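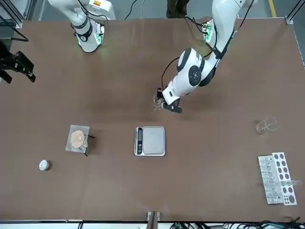
Open day at the Clidus teaching lab, Ikolport
Posted 2018-08-28

I have wanted to get inside the Clidus building since April, when the first notice went up at the library, and it was worth the wait. The open day ran all afternoon, and the part I liked best was the one with the least fuss: the weighing and measuring room on the ground floor.

If you grew up with school chemistry you know the feeling. Brown tabletops, glassware, a scale waiting for something to be put on it. I could have stayed there until they locked the doors! The digital scale is square with a silver-gray platform, the sort of thing you might have next to the flour at home, and I found that cheering. Good measuring starts with plain equipment and a bit of patience.

The guide walked us through weighing by difference. You weigh the cup, write it down, add your liquid, weigh again and subtract. She asked us to guess the weight of a cup of water before it went on, and my guess was so far off that the boy next to me laughed out loud (fair enough). Then she reminded us that 1000 milliliters of water weighs very nearly a kilogram, and half the group went "oh!" at the same time, me included.

There was a good talk on glassware too. A beaker is for holding and pouring, and the marks on the side of one are only a rough guide. Test tubes are for small amounts, and they live in a rack – you never lay them down on the table, where they roll. I also learned to read a liquid level with my eye right down beside it, at the bottom of the curve. I have been reading my kitchen jug from above all my life. 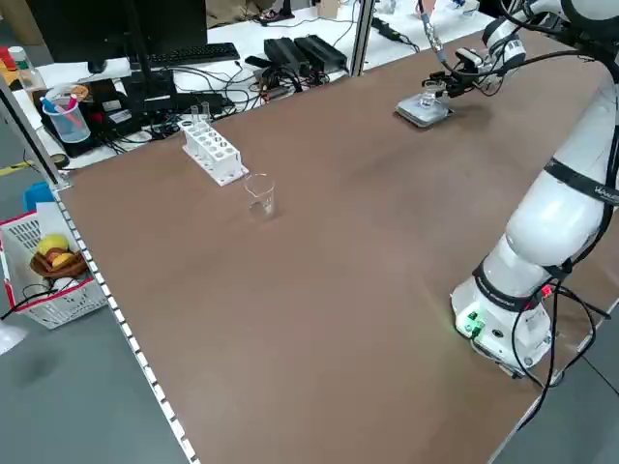
Do you need to know any chemistry to enjoy the visit?
A little curiosity is plenty. The guides start from the beginning, and the youngest children in our group kept up fine.

Upstairs, Lavoie had a table of old balances with brass weights in velvet-lined boxes, and you were allowed to pick the weights up with the proper forceps. The Kitier room next door was all about soil, with jars of it from up and down the coast shaken up and left to settle into bands. The line for that one was long, but it moved.

Practical notes: tours leave from the front hall and take 2 hours if you do both floors. Children under 4 stay downstairs. Coats and bags go on the hooks by the entrance. The coffee was good and the lemon cake was gone by the time I got to it – go to the cake first.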